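3.2 Workspace and Camera Views

All tabletop trials in the Cukico study share one layout, which we found surprisingly powerful for such a cheap idea. Brown paper covers the table, and blue tape splits it into cells. Before each trial, objects are assigned to cells by a shuffled list, and a person places them by hand anywhere inside the assigned cell. The policy never receives the grid as input. It only sees the camera streams and the joint readings, so any use it makes of the tape has to be learned from pixels.
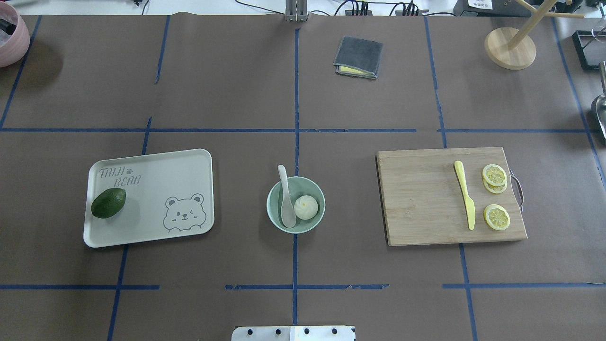 We collected 100 demonstrations by teleoperation and kept 15 layouts aside for testing. Food props and kitchen tools were mixed freely, with pale items on pale supports included on purpose. These are hard for depth sensing, and we were eager to see how far color alone would carry the policy.

Each arm has its own wrist stream, encoded separately with the Weson backbone and resized to the same resolution as the head view. The wrist views lose most of the table but gain a great deal of local detail, including reflections on metal that change quickly as the arm moves.
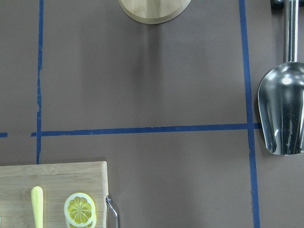
Figure 4. Wrist view with tape lines, a metal scoop, and part of the cutting board with lemon slices.

A fixed camera records every trial from outside the robot. We use this stream for scoring and for the Iyamu baseline, which was designed for a single static view. Our own policy does not see it at test time. 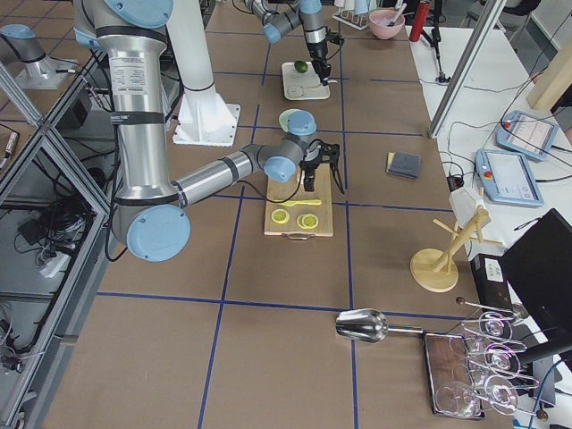 Figure 5. Fixed view of the two-arm workspace, with one gripper over the cutting board and the other pointing toward the small tray.

The result that excited us most came from masking. With the head view hidden during the final approach, the full policy still completed 73 percent of test trials, against 40 percent for the version trained without view dropout. Close to an object, a corner of tape and a stretch of rim seem to be enough for the arm to place itself, and we did not expect the gap to be this wide!
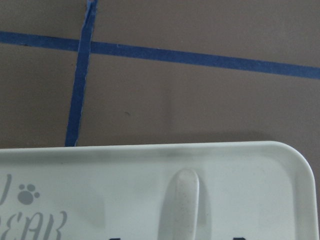

Figure 6. Wrist view at close range: a tape crossing and the rim of the white plastic tray.

Training details for both versions, including the dropout schedule, are given in Section 3.3.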